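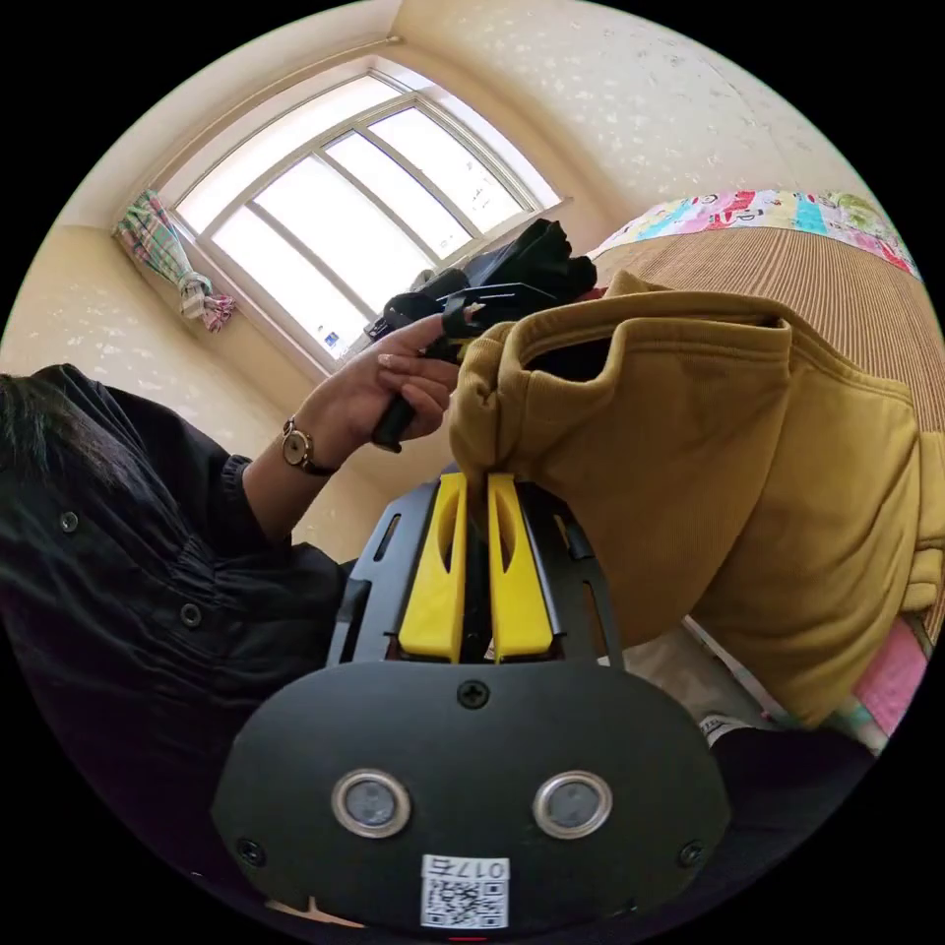

The launderette on the corner of Gwilliam Street in Wedport shut at the end of August. I used it for 13 years and I want to put down what it did, what's left, and what it costs to manage without it. Long thread. The weather has turned, so it's knitwear time again, and a mustard jumper with ribbed cuffs is a different job from a bag of T-shirts. Knits were half of why I went there.

Background for anyone who isn't local. Wedport has a lot of flats over shops. Plenty of them have no plumbing for a washing machine, and some have a clause in the lease that says you can't put one in. Mine has the clause. I've asked twice and been told no twice.

So the launderette was the washing machine for those flats. It was also where people with a machine at home went for the things that don't fit in it. Duvets, curtains, sofa covers, dog beds (there was a separate machine for dog beds, with a sign on it that people mostly obeyed).

The notice in the window gave two weeks. It said the lease was up and the new rent couldn't be met. I have no reason to doubt that. Gas and electric had gone up as well, and you could see it in the dryer prices, which changed three times in a year with a new sticker put over the old one.

The nearest one now is Rosell Laundry in Wadard. The 188 goes from the harbour stop and takes 46 minutes if nothing is parked badly on the hill. Then it's the same back. A wash and a dry on top of that and your morning has gone.

You can take a bag on the bus. You can't take a shopping trolley full of wet bedding on the bus when there are already 2 buggies on, because the driver will ask you to wait for the next one. That's fair. The next one is an hour later.

Rosell is fine, by the way. Clean, change machine works, proper folding tables. They do a service wash if you drop off before eleven. I've got nothing against the place except where it is.

People keep telling me to do it in the bath. I do. I've been doing smaller things in the bath for weeks. Shirts, underwear, socks, tea towels, all fine. You need a bucket, a plug that fits and something to kneel on.

Sheets in the bath are where it gets hard. A double sheet full of water is very heavy and there's nowhere to wring it. I've settled on folding it lengthways over the tap and twisting from the bottom. Most of the water goes down the plughole and a fair bit goes up your sleeves.

Jumpers are easier in the bath than people think. Cool water, a little of the liquid sold for wool, push them under, leave them for as long as it says on the bottle, let the water out, press. Don't lift one by the shoulders while it's full of water. It will grow.

Then roll it in a towel and stand on the towel. I was taught that as a child and I've never found anything better. The towel then needs drying too, so do all the jumpers on the same day and use the same two towels.

Drying is the real problem. At Gwilliam Street you put a load in the big dryer and went home with it warm. In a flat with one radiator in the main room and no outside space, a load takes two days in September and longer in winter. The windows stream. You wipe them every morning.
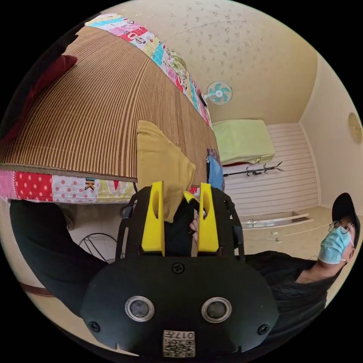 Knits can't go over the radiator or on a hanger either, so they have to lie flat somewhere, and in a small flat every flat surface already has a use. You end up moving things round the rooms all day. Turn them over at lunchtime and again before bed, and pull the cuffs back into shape while you're at it.

If you're drying indoors, open a window at both ends of the flat for ten minutes, even when it's cold. Keep the bathroom door shut and the fan on if you have one. I don't have one. Don't put the airer against an outside wall, you'll get a black patch behind it by Christmas.

On dehumidifiers: yes, they work. Several of you have messaged me about them. They cost a fair amount to buy and then they cost something to run, and the people who have been worst hit by the launderette going are not people with spare money for an appliance. I'm looking at second-hand ones.

I went to the drop-in at the library to ask whether anything was planned for the building. The answer was that it's a private lease and the council has no say in who takes it. I asked if the machines were still inside. They didn't know. I've looked through the gap in the paper on the window and I couldn't tell.

I also asked about the showers and laundry at the harbour office, which are for visiting boats. There are machines in there and outside the summer they get very little use. The answer was that you need a berth number to get the key code. I've written to ask if that could be looked at between October and Easter. No reply yet.

Some practical things people have sent me, which I haven't all tested:

- The dry cleaner by the post office will take a duvet. It's dearer than the launderette was and takes four working days.
- The campsite on the Wadard road has a machine and lets non-residents use it on weekdays. Ring first.
- There's a lift-share post on the noticeboard outside the chemist for people going to Rosell. Bring your own bags and put your name on them.

I tried the campsite last week. One washer, one dryer, tokens from the shop. It was all right. It's a long walk from the bus stop with no pavement for the last part, so I wouldn't do it in the dark.

Someone asked why I don't move. I like it here, I can afford it, and I'm near work. A washing machine isn't a reason to leave a town. I can see it being the last straw for somebody with three children, though, and there are families in those flats.

What I'd like is small. A couple of machines and a dryer in a room somewhere, open in the daytime, coins or card. It doesn't have to be a shop. I've seen the outdoor kind that stand in garage forecourts, and the garage at the top of the hill has the space for one. I've asked them as well.

If you used Gwilliam Street and you're stuck, reply or message me and say which end of town you're in. I'm putting together a list so that when I write to the harbour office again it's more than one person asking. I don't need your full address.

Posted 24/09/2026. I'll add to this thread if I hear back from the harbour or the garage. For now I'm on the early 188 on Saturday with the bedding, and there's room for one more bag on my trolley if anyone near the harbour stop wants theirs taken.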